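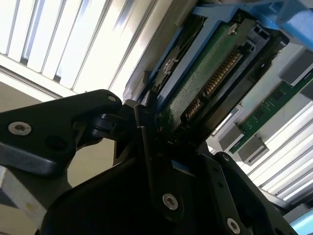 Blue trays out, new drives in: the library archive server gets its refresh

If you tried to look up an old photo on the Sevari local history site on Thursday morning and got the "back soon" page, well, now you know what was going on! I spent a good part of that morning in the server closet behind the reading room, mostly holding a flashlight and a cup of coffee, and I thought readers might like to hear how it went.

The archive holds the town's scanned newspapers, the parish maps and all those street photos people have been bringing in by the shoebox. It lives on one server with 16 drives, each screwed into its own blue tray. The drives had been running for years, and two of them had started throwing errors back in the summer. Judite Correia, head of the digital collection, decided it was better to swap the whole lot in one go than keep patching.

I had never looked closely at one of these before. You flip a drive over and there's the green circuit board, and along one side a row of little gold pins in a black plastic connector. Those pins are what meets the server when the tray slides home, so Judite is pretty strict about fingers – hold the tray, leave the pins alone. The screws matter too. One that sits a bit proud can catch on the way in, and Tomás Seixas had to back one tray out and tighten it before it would go.

Tomás did the labeling, which I would have gotten wrong by the third drive. Every tray got a number matching its slot, written on tape, and every old drive went into an antistatic bag with the same number. They'll stay in the cabinet upstairs until the new set has been checked against the backup. After that they get wiped and sent off for recycling.

The part I liked best was the copying, or at least the waiting around for it, because that's when people start telling stories. Jana Buschmann has been scanning the Torres family albums since the spring and she's up to 1491 pictures, including a whole run of the old market hall before the roof was replaced. (She found her own grandmother in one, buying onions.) Those albums were a big reason for the upgrade. There simply wasn't space left for the high-resolution versions, and 121 of the biggest scans had been sitting on a portable drive in her desk.

The search page was back by late afternoon. The large maps took longer and a few of them may still load slowly this week while the last checks run. If you get a gray box where a map should be, tell the front desk which one and they'll pass it along to Judite.

Scanning drop-in hours start again in November, in the reading room as before. You can bring up to 50 photos per visit, and please pencil any names you know lightly on the back before you come – Jana will thank you for it.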